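4.2 Do returning defectors keep their promises to the party?

Politicians who go back to a party they once left nearly always say the same two things: that they never stopped believing in it, and that they have come to work. We doubt that such statements tell us much. The harder question is whether returning members behave any differently from members who stayed, and on this point the existing work is thinner than its confident tone suggests.

Our data cover 120 local and regional officeholders in Clullport and Iltau who changed party at least once. Of these, 38 later returned to the party they had first left. We coded a return as complete only when the person was again listed on the party's membership roll. Press reports of a return were not enough, and in 9 cases the reports proved to be wrong or badly premature.

The Engström index is the usual measure of party loyalty in this field. It scores each member on floor votes, dues paid and attendance at party meetings. On that index, returning members score slightly higher than members who never left, and earlier studies have read this as proof of renewed commitment. We are not convinced. A member who has just been let back in has every reason to show up and vote the right way for a while, and the index can't tell belief from caution.

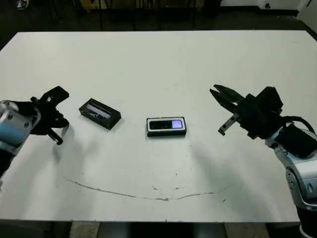 A second problem is timing. Most returns in our data took place in the months before candidate selection, when the value of a party label is at its highest. Once we compare returning members only with other members who were seeking a nomination in the same cycle, the loyalty gap shrinks to almost nothing (Figure 3). What is left could easily be noise - the groups are small, and a handful of unusually active members in Iltau pull the average up.

Supporters of the renewal account may answer that 22 of the returning members were still in the party at the end of the next term. That is true, but it is a weak test. Staying put costs little when the party is in power, and in both regions it was. The Vukelo survey, which asked local branch members how far they trusted those who had come back, gives a cooler picture. Branch members mostly welcomed the extra votes and said they would not want a returning member in charge of the branch.

Figure 3. Loyalty scores of returning and continuous members, before and after matching on nomination status.

We can't rule out that some returns are sincere. Our claim is narrower: the measures now in use would look much the same if none of them were, and until interviews are held well after selection season, strong statements about renewed loyalty should be treated as guesses.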